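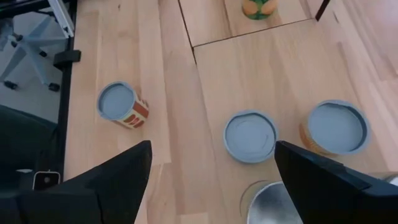 Which wall should be fitted with support rails first?

The longest uninterrupted wall of the extension should be fitted first. All other walls take their rail heights from it.

Home Products Manuals Spare Parts Contact

Section 4. Installing the Weseck Support Rails

4.1 Before starting

The Weseck panel facade is intended for single-story and two-story extensions with a timber or masonry backing wall. The installer must have the approved elevation drawings on site. Where the extension meets an older building, the junction detail must be signed off by the project architect before any rail is cut.

Rails are supplied in two lengths, 830 mm and 1684 mm. Each carton includes 84 fixing screws and one bag of spacer clips. Cartons that arrive damaged must be reported to the Brurnadstead depot before installation.

4.2 Setting out

1. Check the backing wall with a straightedge. Make good any hollow or ridge deeper than the limit given in Table 2.
2. Mark the datum line along the full length of the wall, using a laser level.
3. Transfer the datum line around each corner and confirm that the marks meet.
4. Mark the vertical rail positions from the drawing. Start at the corner nearest the existing building.
5. Mark all window and door openings, including the depth of the trim.

Note: On Sepúlveda corner units, the first vertical rail is set 80 mm from the finished corner. Do not measure from the backing wall.

4.3 Fixing the rails

1. Place the starter rail on the datum line with the drainage slots facing down.
2. Fix the starter rail at each end, check it for level, then fix at the remaining holes.
3. Stand the first vertical rail in the starter rail and fasten it at the top hole only.
4. Plumb the rail and insert spacer clips as required. Fasten the remaining holes from top to bottom.
5. Repeat for each vertical rail. Leave the expansion gap shown on the drawing wherever two rails meet end to end.
6. Fit short rails above and below openings last.

Caution: Do not fix rails across a movement joint. Rails installed across a joint may bend and release the panels.

Caution: Do not drill into historic brickwork without the written consent of the building owner. Use the freestanding Trornitberg frame at these locations (see Section 7).

4.4 Inspection

1. Sight along the face of the rails from both ends of the wall.
2. Confirm that every fixing hole is filled and that no screw head stands proud.
3. Confirm that the drainage slots are clear.
4. Record the results on Form C and keep the form with the building file.

Panels must not be hung until Form C has been signed. Continue to Section 5, Hanging the Panels.

Manual revision 2025-05-28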